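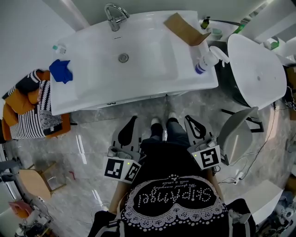
Right gripper pose jumps, spray-and-wipe takes

September 13, 2026

Writing this up while it's still fresh, and also so Ubaldo doesn't have to hear me tell it a third time.

We were getting takes for the sink job. Blue cloth on the left end, spray bottle on the right, pick up, spray, wipe, put everything back. Easy stuff! The left gripper behaved the whole time. The right one looked fine on the live view too, and then I ran the takes through Avram and the right hand was all over the place. In one of them it goes for the spray bottle, teleports up somewhere near the faucet, and comes back as if nothing happened.

Out of 38 takes, 16 have at least one jump. The worst has 1368 frames where the right pose is either missing or plainly wrong. The annoying bit is that Avram fills short gaps by itself, so if you only scrub through at speed you see a nice smooth line and think you're good. I did think we were good. I'd even told Roxana so.

What I blamed first (wrong)

Glare. The counter is glossy, the floor tile is glossy, and there's daylight coming in past the blinds, so I figured the head camera was losing the tag whenever I bent over. We killed an hour on that. Pulled the blinds as far as they go, did a few more takes, same jumps. Then I tried keeping my elbow in so the right tag stayed flatter to the head camera. Slightly fewer jumps, sore shoulder.

Next I swapped the two sync cables left for right, and the fault stayed with the right gripper. So the cables are fine. Should have been the first thing I tried, it takes a minute.
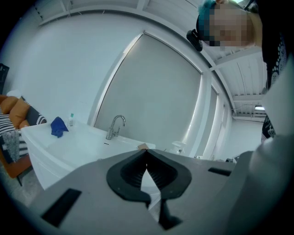 What it was

The tag mount. I was sitting down between takes with the gripper on my lap, picking at it, and the cube moved. Only a hair, and only when you push it sideways, but it moved! The clip underneath has a hairline crack along the inner edge, and when the wrist rolls outward the cube tips over a bit and then snaps back. Avram sees the tag shift against the fingers, decides the whole hand has moved, and off it goes.

So it was never really a lost tag. The camera was reading it perfectly well and the tag was telling it the wrong thing. I'd been looking at the detection log for dropouts and there were hardly any where the jumps start, which I noticed and then talked myself out of. The missing frames mostly come right after, while the solver is busy arguing with itself.

Ubaldo thinks the crack is from January, when that gripper went off the bench at Tuncombe and we all agreed it looked fine. I think it's newer than that, because the Zodham takes from after the fall replay cleanly on the Tastulow arm. I went back and checked a couple. We're not going to settle it.
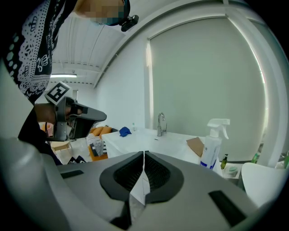 The part that bothers me more is the replay. Roxana had already loaded one of the morning takes to try on the Tastulow arm, on my word, and the arm did exactly what it was told: started toward the bottle and then took off upward, hard. The speed limit caught it and it faulted out. She was outside the tape with her hand on the stop, so no harm done - but the limit had been set to 40 percent only because she hadn't got round to changing it back. At full speed I don't like to think about it. We're treating this as a near miss and I've put it in the safety book as well, under my name, since I was the one who said the takes were good.

Smaller thing while I'm confessing. The cable from the right gripper runs over the floor, and I caught it with my foot more than once getting up and down. It didn't cause the jumps (I yanked it on purpose with the cube held still, and nothing moved) but it can't be doing that clip any favors, and sooner or later one of us goes over it.

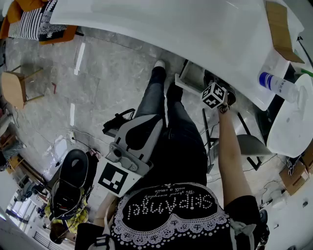
I tried a wrap of tape over the clip just to see. With the tape on, two takes came out clean and the third jumped right at the end, so tape is not a repair and please don't use that gripper on the strength of it. I've marked it with red tape on the handle. Red means leave it alone.

To do:

- Print new clips, both sides, thicker on the inner edge. Ubaldo has the file.
- Redo the tag-to-finger calibration after the clip goes on. The old numbers are no use.
- Push test on both cubes before the first take of a session. Thumb, sideways, both ways.
- Turn off gap filling in Avram for the first look. Roxana knows where the setting is, I can never find it.
- No take goes to the arm until somebody other than the person who recorded it has looked at the raw poses.
- Route the right cable up the sleeve or over the shoulder, try both.

The 16 bad takes are moved to the hold folder and not deleted. I'd like to see if the left-hand data can be saved from them. The other 22 I want to go through again with the filling off before anybody trains on them, and that's tomorrow's job, with coffee.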